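4. Finding the fold: wrist-camera perception in Tuvumus

Last updated: March

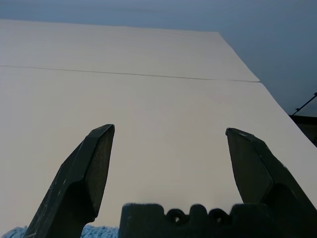 Figure 3. Wrist view over a creased sheet, gripper open.

The crease finder is the part of Tuvumus I get asked about most, so I'll give it more room than the planner, which is frankly the duller piece of code. Its job is to take a single wrist frame and hand back a line: where the fold is, which way it runs, and how much we trust it. In our early versions we treated this as an ordinary edge problem, ran a standard detector, kept the longest straight thing and called it the fold. You can probably guess how that went. In Figure 3 the crease is a thin dark line with a gentle tilt, and the far boundary of the sheet is a much bolder one against the blue-grey behind it, and there is also that long diagonal running down to the right. A detector that wants strong edges will pick either of those well before it picks the fold. Illia Skoryk spent the best part of a month adjusting thresholds to get round this, and every setting that rescued the fold on one sheet lost it on the next.

What we do now is find the sheet first. The segmenter (a small network, nothing fancy, trained on our own frames) labels each pixel as sheet, gripper or everything else. The boundary of the sheet is then taken out of the running, with a margin of 11 pixels on the inside, and we only look for creases in what's left. I'd love to say the margin came from some careful analysis. Tegan Lockyer tried a few values one afternoon, that one worked, and we've not touched it.

4.1 Panels before lines

Even with the boundary gone, a thin line on pale card is a weak signal. Printing, scuffs and the faint streaks we sometimes get from the sensor can all look a bit like a crease if you squint, and the network squints quite a lot. The thing that helped most was a suggestion from Trudy Tawhiri, who doesn't normally work on vision and kept asking why we were looking for the line at all when we could be looking for the two sides of it. On a folded sheet the panels rarely sit at exactly the same angle to the light. You can see it in the figure: the panel beyond the fold is slightly greyer than the near one. The difference is small, but it covers a great many pixels, and averaging over a great many pixels is something computers are very good at!

So each candidate line gets two scores. The first is the plain one, how dark the line is compared with a narrow strip on either side. The second compares the brightness of the two panels it would make, after we've fitted and removed a smooth gradient across the whole sheet. We need that last step, as without it any line drawn across a sheet that gets gradually darker will look like a splendid fold. We multiply the scores. We did try adding them, and also a learned combination, and the learned one was very slightly better on sheets from the batch it had been trained with and noticeably worse on the Lowther sheets, which are a different colour. We stuck with multiplying.

There's a third clue we use only to break ties. Where a fold reaches the side of a sheet, the outline often has a little step in it, because the two panels don't line up perfectly. Figure 3 has one at the right-hand end of the crease. If two candidates score close together and only one of them ends at a step, that one wins. Rhys Tipoki wanted to make this a full score like the others, and I argued against it for a week or so. My worry was that torn corners and badly cut blanks have steps too, and we handle a lot of badly cut blanks. We settled on the tie-break and I think we're both mildly unhappy with it.

4.2 The fingers are always in the way

Any wrist camera sees its own gripper, and ours sees plenty of it. The fingers hide different bits of the sheet depending on how far they're open, and their scuffed tips and bevelled faces are full of short straight edges that a line finder adores. We mask them in two steps. The controller already knows the finger opening, so we project a simple model of the fingers into the frame and blank out everything it covers. Then we let the segmenter grow that mask outward a little where it thinks the model has fallen short.

I was keen to use the segmenter alone here and drop the projected model, chiefly because keeping the model in step with the real hardware is a chore. Every time somebody swaps a finger, the projection shifts a touch and has to be calibrated again. But the segmenter on its own had a nasty habit. When the sheet went darker in one corner it would sometimes decide that the corner was gripper, cheerfully cut it out, and leave us with a fold that stopped in the middle of nowhere. With the projected model as an anchor, growth is limited, and a shadow some way from the fingers stays sheet. The calibration routine takes 7 poses over a printed target, and Lindsay Tipoki has scripted it so that it can be started from the console and left alone.

Keeping the gripper open during the look is a planning matter more than a vision one, but I'll mention it now as the two got tangled. With the fingers wide there's a clear stretch of sheet between them, and that stretch happens to be where we most want to see, as it's where the closing motion will go. In the first release the planner was allowed to begin closing on approach to save time. It did save time. It also meant the final look was taken through a narrow slot, and the fold estimate jumped about so much that the arm would pause, look again, pause again, and lose everything it had gained. Closing is now forbidden until the estimate has settled.

4.3 What counts as settled

The finder runs on every frame during the approach, and we pass its output through a filter that holds the line as an angle and an offset in the table's coordinates, never in the image's. (We did it in image coordinates to begin with. The arm moves, so the line moves, so the filter thinks the fold is running away.) A new measurement is accepted if it lies close to the current estimate, parked if it doesn't, and if enough parked measurements agree with each other they take over. The filter is reset whenever the sheet mask changes size abruptly, which generally means the sheet has slipped.

We call the fold settled after 30 accepted frames in a row. A lower count made the system feel livelier and it demonstrated beautifully, right up to the point where it gripped a printed stripe with total confidence. I'm happy to be slow here. Once the fold has settled, the planner receives the line, its spread, and the two visible ends if there are any, and from then on vision only has a veto: it can stop the motion, but it can't steer it.

That last choice is the one reviewers of an earlier draft liked least, and I do see why. Steering on vision all the way to contact would let us follow a sheet that shifts at the last moment. The trouble is that the near part of the view gets worse as we close in. The palm sits so near the lens that it's blurred, the fingers cover more and more of the sheet, and the far end of the fold slides out of view altogether. Our best estimate is therefore usually a slightly old one, and I'd sooner have the arm act on that than on a fresh bad one.

4.4 Logging and replay

All of this would have been miserable to develop without replay. Every approach is written to disk by Drasitz, our logging layer, with frames, joint states, finger opening and the output of each stage stored against one clock. The finder can then be rerun on old approaches with new code, and we get a side-by-side of the two lines. Our standing set is 300 approaches, picked by hand to be awkward, and no change to the finder is merged until somebody has gone through the ones where old and new disagree. It's dull work and we take turns.

One limitation of replay did catch us out. Since the logged arm followed the old estimate, a new finder is only ever tested on the views that the old one chose to visit. Illia rewrote the candidate search in a way that looked better on every logged approach, and on the real arm it wandered, because small changes in the early estimate led it to places the logs had never been. We now treat replay as a way of rejecting changes and leave accepting them to the arm on the Tistton bench. Section 5 covers how those bench trials are run.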